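### 4.2 Shelf work after the ordering system was introduced

Before the change, the shelf workers at Vevura decided by themselves what to bring from the back room. They walked the aisles in the morning, looked for gaps and wrote a list by hand. Since March this list is made by the Avitau software, which compares the sales at the till with the stock that should be on each shelf. The worker receives the list on a small screen – one line for each product, in the order in which the shelves must be visited. The store keeps more than 2,000 products, and a normal list in the morning has 40 lines.

The software did not take over the handling itself. Cartons and bottles are still put in place by hand, and the front row is still pulled forward by hand when customers have taken from it. In our interviews the workers called this part "facing". They said it takes most of their time, in particular for small drinks, which are sold one by one and are easily pushed out of their row. 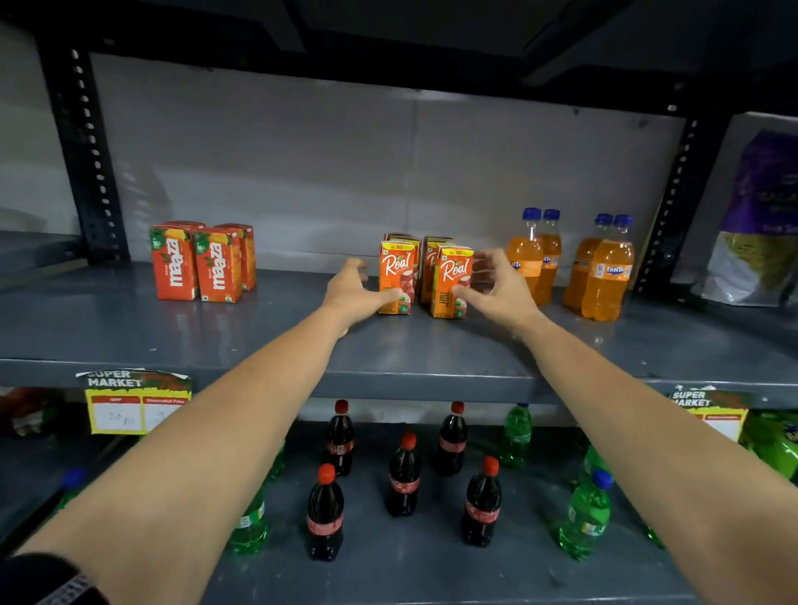
Facing does not appear as a task on the Avitau list. The software knows only how many pieces were sold, so a shelf where nothing is missing but everything stands in disorder is, for the system, a finished shelf. Of the 16 workers we interviewed, most told us that they continue to face the shelves between two lines of the list, and that this time is then counted as delay. One worker described it as "the work that the screen does not believe".

The opposite case was also reported. When a product is damaged or put back in the wrong place by a customer, the system expects it on the shelf and sends no order. Formerly the worker would see the gap and fill it. Now some workers hesitate, as a correction must be entered by the shift leader. Szénási, the second store in our study, solved this by giving every worker the right to enter corrections, and 580 of them were recorded during the study period. We return to these corrections in Section 5, where we ask who should be allowed to disagree with the list.

*Figure 3. Facing drinks by hand on a store shelf.*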